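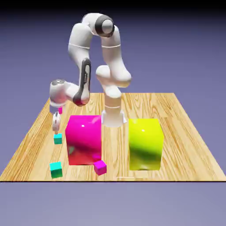

El tiempo de la merienda: memoria de un trabajo sobre el pan en el barrio de Medve

Proyecto de fin de asignatura, Escuela de Clelville
Entregado el 06/12/2019

1. Por qué elegimos este tema

Cuando nos pidieron un trabajo sobre costumbres locales, en el grupo salieron muchas ideas (las fiestas, los apodos, los juegos de la calle), pero siempre acabábamos hablando de comida, y sobre todo de lo que nos daban nuestras abuelas al salir de clase. Así que nos quedamos con la merienda, y dentro de la merienda con el pan, que en Medve todavía se compra a diario y casi siempre en la misma tienda de toda la vida.

Queríamos saber qué merendaban los mayores del barrio cuando tenían nuestra edad y qué queda hoy de todo aquello.

2. Cómo lo hicimos

Empezamos en julio, con más ganas que método, todo hay que decirlo. Hablamos con 27 vecinos, casi todos nacidos en el barrio, y les hicimos seis preguntas muy sencillas. Las primeras conversaciones se nos fueron de las manos, de lo a gusto que estábamos, y dos de ellas no las pudimos usar porque se nos olvidó apuntar la edad de la persona. También visitamos el horno Gundwood, donde nos dejaron entrar de madrugada y oler la primera hornada, ¡que fue lo mejor del proyecto con diferencia!

3. Lo que nos contaron

La respuesta más repetida fue el pan con aceite y azúcar. Después venían el pan con vino (para nuestra sorpresa, también para los niños) y el chocolate de barra, que se guardaba para los domingos. Varias personas recordaban la hogaza de Lunberg, más oscura y de corteza gruesa, que aguantaba la semana entera envuelta en un paño y que ya no se hace.

De los pequeños de hoy sabemos menos. Preguntamos a la salida del colegio y nos hablaron sobre todo de galletas y de fruta, aunque el bocadillo resiste bastante bien en los días de entrenamiento.

4. Dificultades y cosas pendientes

Pasar las grabaciones a limpio nos llevó muchísimo más de lo previsto. Reunimos casi 406 minutos, y hay tramos en los que hablan todos a la vez. Además, las palabras cambian de una casa a otra: lo que para unos es un cantero, para otros es un cuscurro, y en las primeras transcripciones lo mezclamos sin darnos cuenta.

Nos habría gustado probar la receta de Lunberg, pero sólo tenemos la mitad de las cantidades. Si alguna familia conserva la libreta completa, puede dejarnos una copia en la secretaría de la escuela.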